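Ingvarsson merges its parent discussion groups and revises community guidelines

Ingvarsson, the publisher of the Flellex family of parenting communities, has announced changes to the way its discussion groups for expectant and new parents are organised. The changes take effect in October and apply to all members, including those who joined through the Ultex mobile service.

Under the new arrangement, the present list of 1258 separate groups will be brought together into 900. Groups for parents whose babies are due in the same month will remain as they are. The reduction falls mainly on groups in which no new discussion has been started for a long period, and on those that cover the same subject under different titles.

"Members have told us that they often post a question in one group and later find that the same question was answered in another," said Rosaire Lavoie, head of communities at Ingvarsson. "A parent who is awake at three in the morning should be able to find the right place to ask without reading through a long list first."

Groups set up around a shared background, faith, language or family situation will not be merged with general groups. Ingvarsson stated that these communities serve a distinct purpose and that their members had asked for them to be kept apart. Single parents, adoptive parents, parents of twins and parents returning to work after leave will each continue to have a group of their own.

Where two groups are joined, members of both will be carried over to the new group automatically. They will not need to register again. Anyone who does not wish to be included may leave at any point by using the option on the group page. Earlier discussions will be moved to an archive, where they can be read and searched but not added to. Bookmarked discussions will remain in a member's list, with a label showing that the discussion has been closed.

Group leaders affected by a merger will be contacted directly and given 21 days in which to reply. Those who wish to carry on will be offered a shared role in the new group. No group will have more than 3 leaders at one time. Leaders who step down will keep their posting history and any badges on their profile.
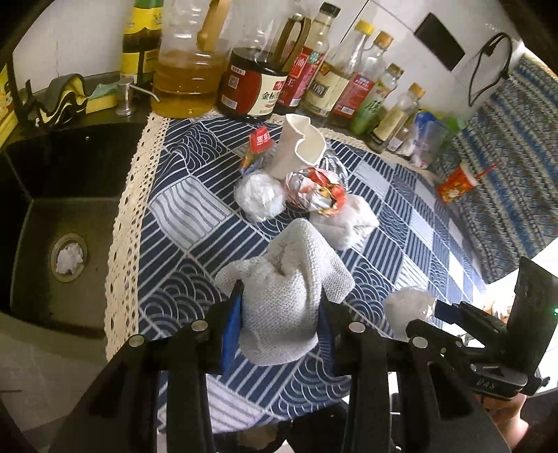

A knitted cloth over a patterned tablecloth.

The company has also published a revised version of its community guidelines, the first full revision since the groups were moved to the Flirkow discussion system. The text is shorter than before and is divided into sections on conduct, privacy, health information and selling.

The section on conduct makes clear that disagreement about feeding, sleep and discipline is permitted, provided that it is directed at the subject and not at the person. Repeated posting of the same reply across several discussions will be treated as a breach. Members who receive a warning will now be told which post it concerns and which guideline applies. They may ask for the decision to be looked at again by a different moderator.

On privacy, members are asked not to post the full name, school or nursery of any child, including their own. Photographs of other people's children may be shared only with the permission of a parent or guardian. A member may ask for a photograph of their child to be taken down without giving a reason, and such requests will be dealt with before other reports.

The health section states that discussions are no substitute for the advice of a doctor, midwife or health visitor. Moderators will not give medical opinions. Where a post suggests that a parent or child may be in immediate danger, a notice giving emergency contact details will be placed at the top of the discussion. Posts of this kind will not be removed unless the author asks for this or the post breaks another guideline.

Selling and advertising remain outside the scope of the general groups. Members may continue to pass on or exchange outgrown clothes, prams and other items in the swap groups, which are arranged by region. Links that earn a payment for the person posting them are not allowed in any group. Ingvarsson's own editorial pages may contain links of this kind, and a statement to that effect will appear at the head of each page concerned.

A number of smaller changes will be made at the same time. The glossary of abbreviations used in the groups has been brought up to date and will open beside the discussion, so that readers do not have to leave the page. The number of members shown for each group will in future include only accounts that have been used in the past year. Some groups will therefore display a lower figure than they do at present, although no accounts will be deleted as a result.

Members who use the Ultex service will need to install the latest version in order to see the new group list. Earlier versions will continue to show private messages and bookmarks, but it will not be possible to start a discussion from them once the change has been made. The website itself requires no action.

Access to the discussion groups will be interrupted while the archive is prepared. The interruption will begin at 1 a.m. and is planned to end at 5 a.m. on the same morning. Private messages sent during that time will be held and delivered when the service resumes. A notice will be shown on all group pages beforehand.

"We know that many friendships have been made in these groups, some of them going back to a first pregnancy," Mr Lavoie said. "Where members feel that a particular merger would be a mistake, we would ask them to tell us now, while the list can still be altered."

The draft list of merged groups is available from the Flellex home page. Comments may be left in the discussion headed "Changes to groups", which is open to all registered members, or sent to the communities team using the contact form. The final list will be published before the archive is created, together with the names of the leaders of each new group.

Questions about individual accounts should be sent to member support and should not be posted in the open discussion.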